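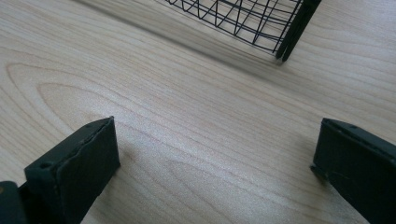 Open fingers and a wire basket on the tabletop at the Onidport robotics club.

Fingers First
A student club in Onidport spends its season on the last two inches of the machine

By the time the Onidport club meets in November, the drive motors have been chosen and the arm geometry is fixed. What remains is the gripper. The students give it more hours than any other part of the project, and their logbook for the season holds 87 entries on fingers alone.

The competition they are preparing for, the Matoušek Cup, sets a plain task. A two-finger gripper must take household objects from a table and put them down in a marked area. Teams get 4 minutes per round. Points come off for drops, for contact with the wrong object, and for any pick that needs a second try.

Wire goods are the class of object that teams complain about most. A mug gives a finger a continuous wall to press against. A wire grid gives it thin lines with gaps between them, and the force ends up on whichever wire the finger happens to meet. Fingers that close too far to one side can turn the object before they lift it. The club's approach is to come in low and square to the rim – slower, but easier to repeat.

Practice begins with a hand-held tool. A student carries the gripper to the object, closes it, and repeats the motion from a slightly different angle. The recordings go into Rotell, the club's own software, which sorts attempts by approach angle and finger opening. Some 325 attempts had been logged when this issue closed. Members review them in pairs, one reading the numbers and one watching the playback, and mark every attempt as keep or discard.

Shadows take up a page of the notes. An open grid throws a soft gray band across pale wood, and early versions of Rotell read that band as part of the object. The current version, Mustach, compares 2 views before it places an edge. It still struggles with thin wire near the table surface, where the rim and its shadow almost meet.

Finger wear has its own column in the log. Edges get chipped, and the club now notes their condition before each session. Replacement parts are printed in one batch, so a worn pair can be swapped for a matching one. The next batch will have a slightly softer pad on the inner face, to be tested on mugs before it goes anywhere near wire.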